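Home | Features | Workshop | Back Issues | Subscribe

The Patience of Small Gears

A report from Rikness, where people teach two robot arms to build a gear plate, one recording at a time

The first thing I learn in the workshop of Closow is that I must not touch the mat. One of the operators tells me this kindly, in the same voice in which he later offers me coffee. The mat is the place where the examples are made, and between two recordings only the operators put their hands on it.

Closow is a small company in Rikness. It wants to sell a learning system that can put together simple gear parts for repair shops. Such a system needs to see the job done many times. So every morning in April two operators guide the arms through the same work, and the small cameras near the grippers record what the fingers are doing.
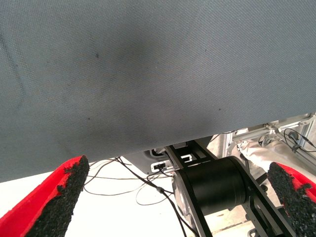 AUTOMATION

The task has a name, Dorketti, after the street where the company had its first room. In the task book it takes only one page. Pick up a gear, bring it to the plate, put it on its pin, open the fingers, go back. When I visit, the team has 505 recordings which it considers good. The plan asks for 1098 before the first real training begins.

I ask why so many are needed for a job that a child could learn in a minute. The operator thinks for a moment. A child, she answers, has already played with blocks for years before she meets a gear. The system has played with nothing. If every recording begins with the gear in the same place, the system will learn this place and very little more. For this reason the operators change the start each time, turning the plate a little or moving the gears to another side.

The fingers are red, with rough black pads on the inside. The difficult part is the grip. A small bevel gear has a cone shape, and it offers the pads only a little metal to hold.

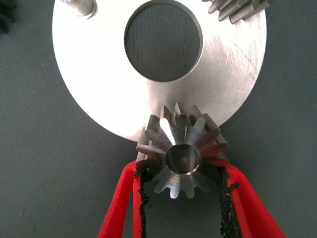

A pinion between the gripper pads, at the rim of the plate.

Mistakes are also kept, and this surprised me. When a gear falls, the operator does not stop the recording. She goes after the gear, takes it again and continues. These examples are marked with a separate word in the list, and the team argues at lunch about how many of them are healthy for the system. The present answer is one in 13, but I heard three different opinions over one pot of soup.

An operator works for up to 10 recordings and then must rest. After that the movements become lazy, and a lazy movement is learned as faithfully as a good one. In the pause they watch the recordings from the morning and throw away those with a long hesitation. It is quiet work. Somebody has a radio, but it plays very low.

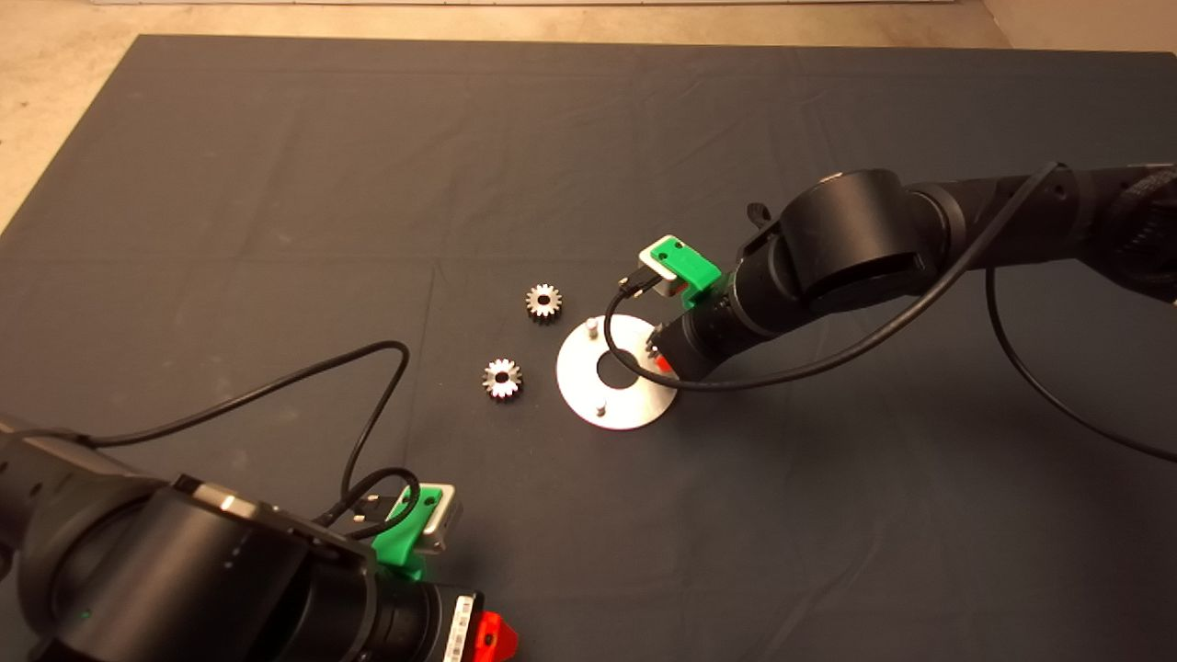

What happens to all this material later is the business of another group, in the Bermúdez building across the river. They train the system at night and send back a short note before breakfast. The notes are not always friendly. One of them, still on the wall, asks only for "more variety on the left side, please." The operators spent the following two days on the left side.

I asked if the work is boring. One operator said yes immediately. The other said that she has started to see her own habits, for example that she always comes to the plate a little too high, and that she would never have noticed this without watching herself so often. She is trying to come lower now. When I left, a little after four in the afternoon, they were preparing the next start position and discussing if it was too similar to the one before.

Related stories
Who Checks the Labels? Inside a Data Room
The Repair Shop That Kept Its Old Lathe
Learning to Let Go: Why Release Is Harder Than Grip
Night Shift at the Bottle Sorting Line

Contact | Write for Us | Copyright, all rights reserved | Back to top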